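Section 4: Setting up a storage cabinet with the Urkport label kit

Welcome to the fun part! By now your cabinet is built and standing level (if it isn't, go back to Section 3 and sort out the feet first). In this section you'll plan your shelves, make your labels and stickers, and get everything put away in a system you can keep up with.

Set aside an afternoon if you can. It goes faster than you think once you get rolling, and a half-sorted cabinet is hard to come back to the next day.

What you need

Urkport label kit (printer, one roll of white tape, sticker sheets)
Soft cloth and a little dish soap
Pencil and scrap paper
Shelf bins, if you use them – the Adel size fits two across, the Buckley size fits one

4.1 Plan the shelves

1. Empty everything you want to store onto the floor or a bed. Yes, everything!
2. Make piles by how often you reach for things. Daily things go between your waist and your eyes, and holiday decorations can live up top.
3. Sketch the cabinet on scrap paper and write one pile name on each shelf. Cross things out, move them around, have fun with it.
4. Set the shelf pegs to match your sketch. Leave a hand's width above the tallest item so you can lift it out without tipping it.

CAUTION: Put heavy items on the lowest shelf. Never load the top shelves first, even for a minute while you sort the rest.

Note: The shelf pegs click when they are fully in. If you don't hear a click, push again before you put any weight on the shelf.

4.2 Print the labels

1. Slide the tape roll into the printer with the arrow facing you and close the lid.
2. Hold the power button for 2 seconds. The light turns green.
3. Type your label and press PRINT. Short words work best: "Towels" beats "Bath and beach towels" every time.
4. Wait for the printer to stop, then press CUT.

The roll makes up to 300 short labels, so go ahead and redo the ones you don't like. If the print looks faint, see error 19 in the table at the back of this guide.

Note: Adel bins have a label slot on the short side only. Turn the bins before you fill them and save yourself some lifting.

4.3 Put on labels and stickers

1. Wipe the door or bin with a damp cloth and a drop of soap, then dry it well.
2. Peel back one corner of the label, line it up, and press from the middle outward.
3. Hold it down for 10 seconds. Corners are the first thing to lift, so give them an extra press.
4. Add picture stickers to the doors if you like. These are great for kids who don't read yet – a cupcake for the baking things, a sock for the socks, whatever makes sense in your house.

CAUTION: Don't use the stickers on unsealed wood or fresh paint. Wait until the paint has fully hardened, or they may pull it off when you take them down.

To remove a sticker, warm it with a hair dryer on low and peel slowly from one side. Any sticky bits left behind come off with a little cooking oil on a paper towel. Wash the spot with soap afterward.

4.4 Keep it going

Check your labels every April, or whenever the seasons change where you live. Move things that have wandered, reprint anything that no longer fits, and pass along what you haven't touched all year. Aisling Dolan, who wrote our original label lists, prints a few blank ones each time and keeps them in the top bin. We love that idea and now do it ourselves!

Extra sticker sheets are sold under the name Indska and fit all versions of this kit. Keep unused sheets flat and out of the sun.

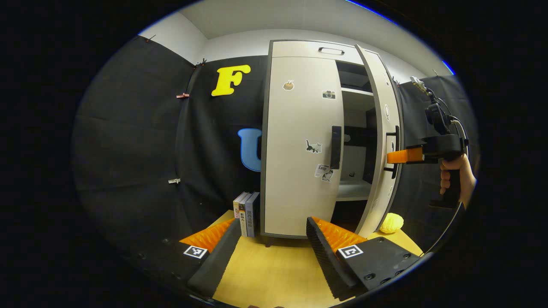

Fig. 4-1. Gray cabinet with picture stickers on the left door.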